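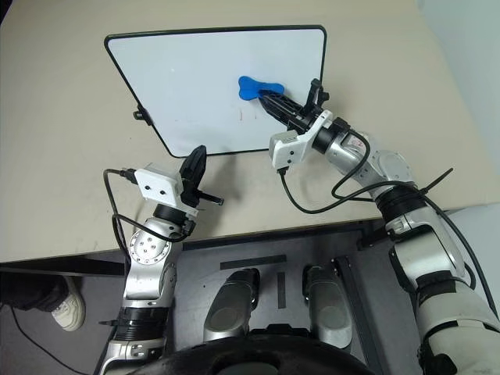

How to Plan a Week of Dinners in 20 Minutes

I started planning dinners when my sister Mahsa moved in with me and we both came home hungry at different hours. Before that I went to the store almost every evening and I still threw away food. This is the method we use now. You need only a pen, paper and your calendar.

Step 1. Look at the refrigerator first
Write down what must be eaten soon: the open yogurt, the half cabbage, the herbs. These things decide the first two dinners. Do not open a cookbook yet, it will only make you want to buy more.

Step 2. Mark the busy evenings
On an evening when you come home after 7 p.m., write "soup" or "eggs" and nothing more ambitious. I learned this after I tried to make stuffed peppers at 9 p.m. and we ate bread and cheese.

Step 3. Fill the other days
Choose one dish with beans or lentils, one with rice, and one that makes enough for two evenings. A pot of lentils from 200 grams dry is enough for the two of us, with a small lunch left over. Leave one evening empty. Something always changes.

Step 4. Put the plan where everybody sees it
A plan in a notebook gets forgotten, so write it large and hang it in the kitchen. A sheet of paper is fine, but we change our minds too often for paper.

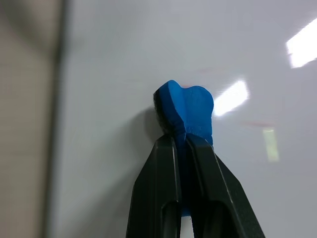

Changes in the week are normal, and the plan should be easy to correct. If you did not cook the rice dish, move it to the next free evening and do not feel bad. On a glossy whiteboard with a blue, foam-like eraser like this one, you can move a dinner in a few seconds – on paper you will soon have arrows everywhere. Write only the name of the dish and who cooks it.

Step 5. Make the shopping list from the plan
Go dinner by dinner and write what is missing. Check the oil, onions and salt also, these are what I forget most. Then put the list in the order of your store. In ours the vegetables come first and the frozen food last.

If you want to start small, plan only three dinners the first week. My friend Azadeh Mousavi did it like this in June, and she still plans only three.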